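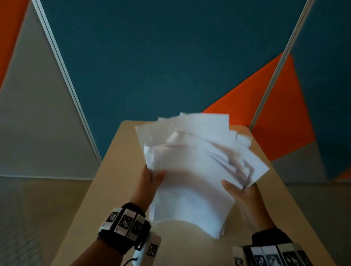
Switched to a carbon steel skillet for everything except tomato sauce back in December. Notes on seasoning, for anyone whose pan looks like a leopard.

The pan is a Flaletti, 12 inches, 3 mm thick. It ships with a wax coating. The instructions say hot water and a stiff brush. That removes most of it. A second wash with dish soap and boiling water removed the rest. Any wax left behind shows up later as sticky brown spots.

Oil: I tried grapeseed, canola and flaxseed. Flaxseed gave the darkest finish and flaked at the rim after 2 weeks of eggs. Stripped it and went with canola. No flaking so far.

Method: wipe on oil, then wipe it off with a clean cloth until the pan looks dry. Upside down in the oven at 450 F for an hour. Let it cool in there. I did 5 rounds. Agathe Arnaud does 2 and then fries potato peels with salt, and her pan releases eggs as well as mine does.

Beading during the bake means there was too much oil. Pull the pan, wipe it again with an oven mitt on, put it back.

Preheating matters more than the seasoning does. Medium-low for 3 minutes, then fat, then food. On my stove high heat warped a cheaper pan, a Hervieu, enough that oil ran to the edges. It still works on gas. On a flat electric burner it spins.

Didier Moulin asked about acid. A splash of wine to deglaze is fine if it comes straight out afterward. A long simmer with tomatoes will strip the surface down to gray metal. I use the enameled pot for that.

Cleaning: hot water, brush, a drop of soap if there was fish. Dry on the burner until the water is gone – a towel alone leaves enough for rust at the rivets. Thin coat of oil if it will sit for more than a few days.

Correction to the oven post: the 450 is for canola. Check the smoke point of whatever you use and go a little above it.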